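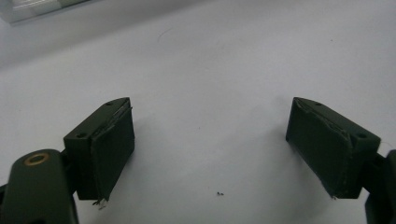
Tagle Tabletop Chores

Tagle is a collection of short recordings of ordinary things people do at a table: laying out a place setting, sorting buttons by size, folding napkins, packing a lunch, clearing up after a craft session, wrapping a small box. I love this stuff. So much of a household happens on one flat surface, and it's a joy to have it all in one folder at last!

Maintainer: Princess Javier
Version date: Monday, December 24, 2018

What's inside

106 recordings, over 13 hours in total
six activities, one folder each
two tables, called "pale" and "oak" in the file lists
a plain text note beside every recording, saying what was on the list for that session

The pale table

The pale table has a plain gray-white top, and most of the collection was made at it. Napkins and buttons look great against a surface with no pattern to compete with (the oak one has lovely grain, but brown buttons vanish into it). If you're just getting started, begin with the pale table folders. They're the easiest to browse, and the button sorting is my favorite thing in the whole set.

Activities

place_setting: plate, bowl, fork, knife, spoon, cup. Left-handed and right-handed layouts are both included.
button_sort: mixed buttons into saucers. Sizes only, never color.
napkin_fold: squares, triangles and the pocket fold. The pocket fold gets so much better as you go through the sessions!
lunch_pack: sandwich, fruit and a drink into a lunch bag.
craft_clear: paper scraps, glue sticks and crayons back where they belong.
box_wrap: small gift boxes, paper and tape. The newest folder, and still growing.

How the notes are written

Every note starts with the activity name and the table name, then lists the items in the order they were meant to be used. If somebody changed the order partway through, the note says so on its last line. Spelling is a bit free in the early ones. I fixed "sauser" in most places but probably missed a few, so search for both.

Changes

The craft folder was split in August. Older copies had craft_clear mixed in with a painting activity, and the painting sessions have moved to Drulto, our sister collection. If you have scripts that look for craft_all, point them at craft_clear.

Known gaps

No tablecloths yet, and no placemats. The lunch sessions lean heavily on apples. Some box_wrap notes leave out the tape.

Using it

Zernbridge hosts the files, and you're welcome to use them for teaching or research. Please name Tagle and the version date when you do. Corrections to the notes are very welcome, and so are ideas for new activities. Ivoter has already offered to help with a tea set folder, and I can't wait to start on it. Send me the session name and the line you'd change, and I'll add it to the next version.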